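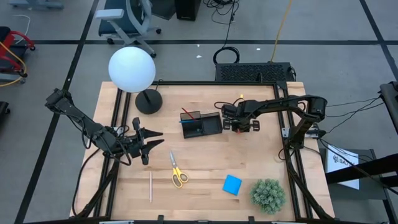

Page 14

## What couples in Urkton want from a wedding film

When our group picked this topic in December, most of us had been to a wedding or two and had sat through at least one very long video of somebody's cousin dancing, so we thought we knew what we would find. We wanted to learn which parts of the day people really go back and watch, and then plan a sample package that a new videographer could offer.

We left short paper surveys at the front desk of Schwaiger Hall, and the staff there were kind enough to keep the stack tidy for us all term. We got 178 forms back, many with lovely notes in the margins (one had a whole paragraph about a grandmother's toast!).

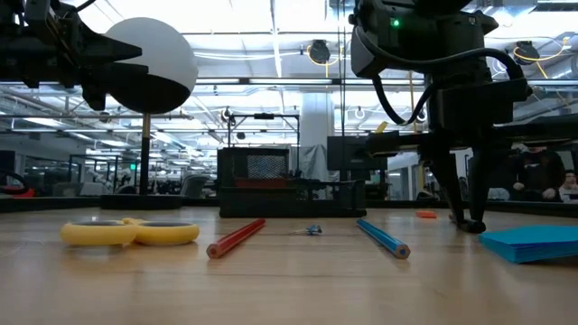

*Fig. 5. Pencils and blue paper on the table.*

The vows came first by a wide margin, and the speeches came second. Drone shots of the building, which our group had argued about for weeks, landed near the bottom. People liked them well enough, but they told us they would gladly trade them for clear sound during the ceremony. Several wrote that they could hear the wind better than the groom, and we felt for them.

For our sample package we planned one camera on a tripod at the back, a second one carried by hand, and a small microphone for the officiant. We worked out a price of $883, with travel inside Urkton included and 2 finished films: a short one for sharing with family and a full ceremony cut. The budget is in our shared folder, Danau, under "costs."
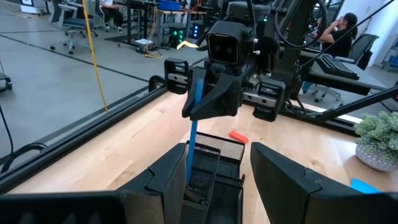 *Fig. 6. Blue stick and mesh desk organizer.*

We tried the plan out at a practice ceremony on a Monday evening, with classmates standing in for the couple. The sound was good, but the hand-carried footage shook more than we had hoped, and the candles made everyone look rather orange. We edited the short film in Drivelo, and it took far longer than the day we had set aside for it. If we did this again, we would agree on the music before anybody started cutting.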